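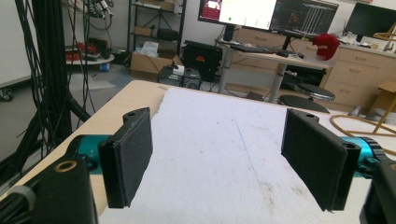
Two padded gripper fingers over a table.

How do you buy a robot?

A robot costs money even after you buy it. Teun Segers plans the robot budget at Orer. He starts in October with a list. First come the big things, like the arm and its gripper. Then he sets aside some 10 per cent for spare parts.

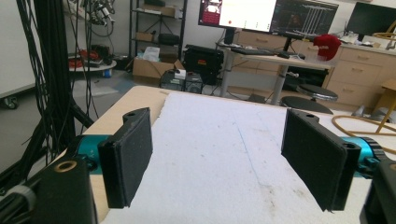

Small parts belong in the budget too. Gripper pads are one kind – the dark grey ones here are foam – and Orer buys them in pairs. A robot workroom also needs cables, shelves, a desk and computer monitors.

Next, Teun asks two shops, Altell and Somby, for their prices. He checks how long delivery takes before he orders.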